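Whitlock Simulated Assembly Challenge

The Whitlock Simulated Assembly Challenge is a student robotics competition run each year by the engineering department of Whitlock College in Branenham.
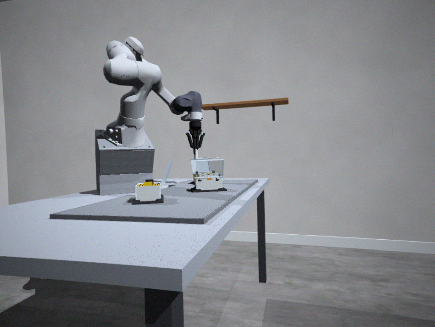
It is open to teams from secondary schools and two-year colleges. All of the robot work is done in simulation, and teams submit control programs that are run on the department's own computers.

History

The contest grew out of an evening class taught by Angeliki Karagiannis, a lecturer in mechanical engineering. Students in the class had one real arm to share, and most of each session went to waiting for a turn. Karagiannis moved the coursework into a simulator so that every student could practice at home. The final assignment was opened to outside schools the next year under the name Box Night, and the present name was adopted when a second school, Irnanville Technical, agreed to help with judging.

Denise Sowerby, a former student in the evening class, took over as contest director after Karagiannis retired from teaching. Karagiannis still writes the practice tasks.

Format

Teams receive a starter package in December. It contains a model of the work cell, with a robot arm on a pedestal, a table and a mat, along with a short manual and sample code. The boxes used in the tasks are set on the mat, and their positions change from run to run. Teams are told the range of possible positions but not the exact ones used for scoring.

There are two rounds. In the first, the arm has to reach a box and move its lid without shifting the box past a marked limit. The second round adds a small part that must be placed inside. A run ends when the task is complete or after 60 seconds of simulated time, whichever comes first.

Each program is run 29 times in the second round – once for every layout on the judges' list. The layouts are published after the results are announced.

Scoring

The highest possible score is 2000 points. Most of these are given for completed steps, and the rest depend on time and on how gently the arm handles the parts. Points are taken away for contact between the arm and the table. A team whose program stops with an error keeps any points earned earlier in that run.

Ties are settled by comparing the slowest completed run of each team. The record score of 1,287 stood for one season under the older rules and is listed separately – the old and new totals can't be compared directly.

Teams and support

A team has two to five members and one adult adviser, who may explain general ideas but may not write code. Help sessions are held online on Wednesday evenings during the season. The Zalten Fund pays for computer time, and there is no entry fee.

The top team is invited to Branenham to try its program on the department's real arm. The visit does not affect the final ranking.

Related articles
Irnanville Technical
Whitlock College
Zalten Fund
Robot simulation
Student robotics competitions
Branenham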